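Vorlesung 6: Vom Pixel zur Greifpose
Begleitskript zum Kurs Wahrnehmung und Regelung, Dozentin: Piyumi Sultana

Letztes Mal sind wir bei der Kamerakalibrierung stehen geblieben, heute kommt endlich Bewegung dazu! Wir haben eine Kamera am Handgelenk, eine bekannte Transformation zwischen Kamera und Flansch und möchten wissen, wo die Finger hinmüssen.

Zur Erinnerung die Kette der Koordinatensysteme:

T_Basis_Objekt = T_Basis_Flansch · T_Flansch_Kamera · T_Kamera_Objekt

Der erste Faktor kommt aus der Vorwärtskinematik, der zweite aus der Hand-Auge-Kalibrierung, den dritten muss die Bildverarbeitung liefern. Achtet auf die Zeitstempel! Wer das Bild von jetzt mit der Gelenkstellung von vor 40 Millisekunden multipliziert, bekommt bei schneller Fahrt eine hübsch verschobene Welt. In Jilari holt ihr beides über denselben Puffer ab und interpoliert die Gelenkwinkel auf den Bildzeitpunkt.

6.1 Merkmale finden

Unser Detektor in Trarnik sucht höchstens 3000 Eckpunkte pro Bild. Das klingt üppig, aber auf gemustertem Untergrund ist das Kontingent sofort verbraucht, und zwar an der falschen Stelle: Adern im Stein, Farbspritzer und kleine helle Flecken liefern wunderbare Ecken, das eigentliche Objekt mit seinen glatten, einfarbigen Flächen dagegen kaum welche. Für die Schätzung der Kamerabewegung ist so ein Untergrund ein Geschenk (viele Punkte, fast alle auf einer Ebene, die Homographie fällt einem quasi in den Schoß). Für die Objektlage brauchen wir etwas anderes.

6.2 Segmentierung über die Farbe

Rechnet das Bild in den HSV-Raum um und schwellt zuerst den Farbton, danach die Sättigung. Ein kräftiges Gelb trennt sich damit sehr sauber von Grau.

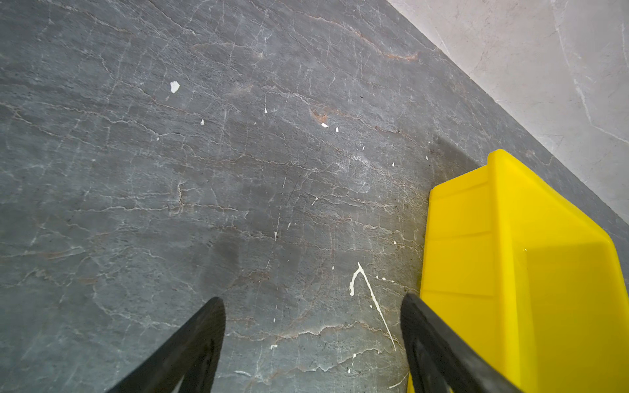

Schwieriger wird es bei rostbraunen und orangefarbenen Tönen, die im Farbton nah am Gelb liegen können. Da hilft die Sättigung, und was dann noch übrig bleibt, werft ihr über die Fläche hinaus: Regionen unter etwa 4000 Pixeln ignorieren wir. Die Finger maskieren wir fest aus. Verdecken sie einen Teil des Objekts, zerfällt die Region in zwei Stücke, also vor dem Flächenfilter prüfen, ob beide an die Fingermaske grenzen, und gegebenenfalls zusammenfassen.

6.3 Übung bis Oktober

a) Implementiert die Segmentierung als Knoten in Jilari und gebt Schwerpunkt und Hauptachse aus.
b) Glättet den Schwerpunkt mit einem Medianfilter über 7 Bilder. Wie groß wird die Verzögerung?
c) Für alle, die Lust auf mehr haben: Ersetzt die festen Schwellen durch ein gelerntes Histogramm. Ich bin sehr gespannt auf eure Lösungen!

Abgabe als Archiv über Mustel, bitte mit den Parameterdateien.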